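Indlow Laundry Basket, White
Item 803. Weight 319 g.

A rectangle with holes in it. We have sold it for years and have yet to improve on the holes.

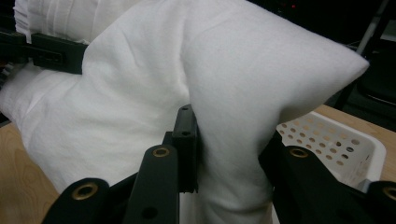 Soft and white, held in a grip.

Takes soft things best, elastic waists included.

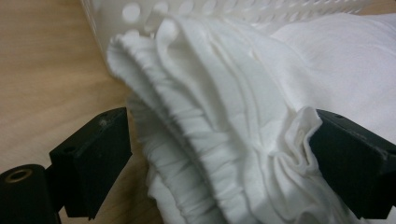 By the Pristlow shop desk, 17/04/2022

Plastic, open top, raised ridges at both short ends to hold. Sits happily on a small table. The lid is sold by nobody, us included. 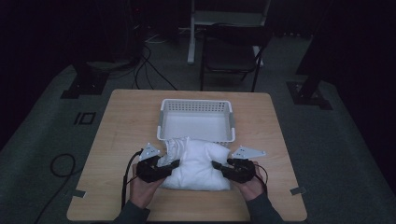
Shipping and returns
Ships from Mokirdale. Returns within 42 days, minus your socks.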